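Fontana folding steamer review: six months in

I bought the Fontana handheld steamer in December, mostly because I was sick of dragging out the ironing board for one shirt. I'd been eyeing the Gisto too (everybody at work seems to have one), but the Fontana was cheaper and it folds flat, and our closet is the size of a phone booth, so that settled it.

First impressions were good! It heats up quickly, the trigger has a nice solid click, and the cord is long enough that I can stand by the bedroom window instead of wedged in next to the outlet. The water tank is small, though. I get maybe 2 shirts out of a fill if they're badly creased, more if they're just a bit rumpled, and then it's back to the bathroom sink. My old Hatent had a tank like a milk jug, but it also weighed as much as a milk jug, so you pick your poison.

Where it really shines is cotton tees. I wear one pretty much every day and I'm hopeless at folding, so mine come out of the drawer looking like I slept in them. A minute or so with the Fontana, a little tug at the hem, and they're fine. I hang mine on the back of the door and go top to bottom, sleeves last. Marisa Palumbo, my sister-in-law, does the sleeves first and swears it matters. I've tried it both ways and can't see a difference, sorry Marisa. 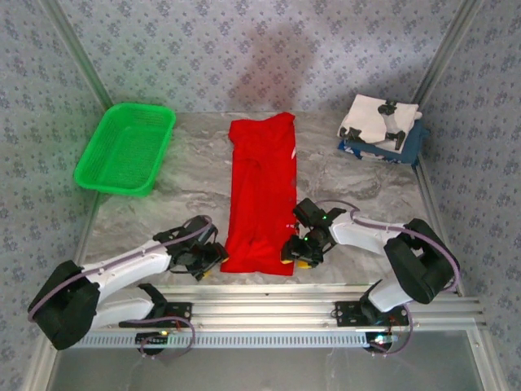
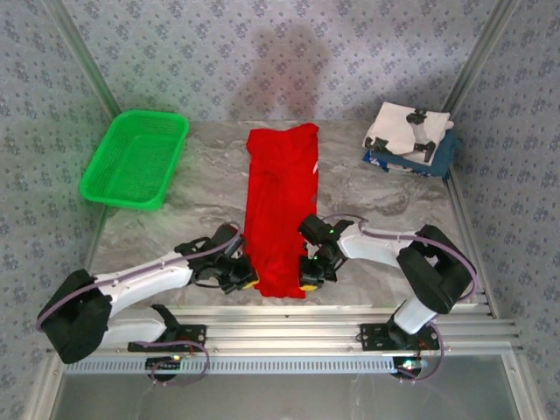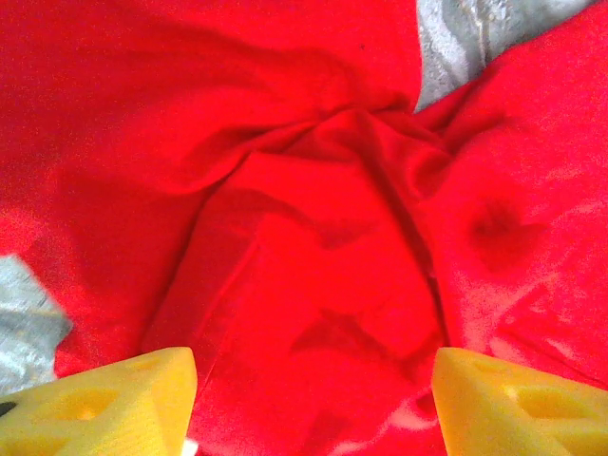 Red fabric, wrinkles and all.

Linen is another story. I have one pair of linen pants that I love and the steamer just sort of relaxes them. You won't get a crease down the front, and the waistband stays bumpy whatever you do. For those I still get the iron out and grumble. Same goes for the collars on stiffer dress shirts, although the little clip-on brush that comes in the box does help if you press it against the fabric and go slowly.

Now the annoying stuff. It spits. Not all the time, but if you tilt it too far forward you get a burst of hot drops down your front, and the first time it happened I yelled loud enough to bring the dog in. Let it warm up fully, give it a few puffs away from the clothes, and keep it upright. The manual does mention this, on the second to last page, in tiny print. The fold-down handle has also gotten a bit loose. It still locks, it just wobbles more than it did when it was new.

I had one run-in with support. The filler cap cracked (my fault, I dropped it in the tub) and I emailed to ask for a replacement. A guy named Remo Cattaneo wrote back the next morning and mailed me one free of charge, plus a spare. So full points there.

Would I buy it again? Yeah, I think so, for tees and blouses and anything that's been in a suitcase. If you do a lot of linen or you've got a whole family's laundry to get through, look at the Zatance instead, the one with the floor stand and the big tank. It takes up more room and you can't throw it in a carry-on, but you won't be refilling it every five minutes.

Four stars from me. It would be four and a half if they'd fix the spitting.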